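Rudero Notes
October 22, 2022

Bench reorganization, part 2

The first part covered the shelving. The remaining problem was the bench itself, where small parts had been drifting between jars, envelopes and whatever lid was closest. I measured the usable depth at 614 mm, and storage was eating far too much of it.

The drawer cabinets now stand against the back wall. Everything with leads goes in the upper ones: resistors by decade, then capacitors by type, then diodes. The lower one takes hardware, mostly M2 and M3 screws, standoffs and crimp terminals. I tried sorting by project for most of February and gave it up. A part bought for one project is always wanted by the next, and then it has two homes and is found in neither.

Colored tags have their own clear organizer in front of the lower cabinet. Yellow is untested, green is tested, red is for return. Blue and purple are still unassigned. Ksawery Kurek suggested using them for voltage rating, and I may do that once the current scheme has settled.
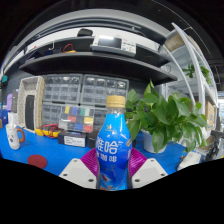

Iced coffee up front, drawer cabinets at the back.

Drinks remain the weak point of the layout. My rule is that anything open stays left of the working area, and anything with a screw cap may go wherever there is room. The blue surface wipes clean, but a spill that gets under a meter is a different job. I lost a Vimano bench supply that way and replaced the fuse holder, the switch and finally the whole unit.

Test leads are unsolved. The yellow and red ones end up in a heap next to the perforated frame, whatever I do. Noura Tannous hangs hers from a slotted rail — 16 slots, one lead each — and I have priced the same rail from Prins. It would need to mount on the side wall, clear of the drawers, or the bottom row will not pull out fully.

Still to do: relabel the capacitor drawers in a larger typeface, add dividers to the screw drawers, and find a place for the 51 ohm resistors, which came in a bag too big for any drawer I own. Rail measurements will go in part 3.

Filed under: workshop, storage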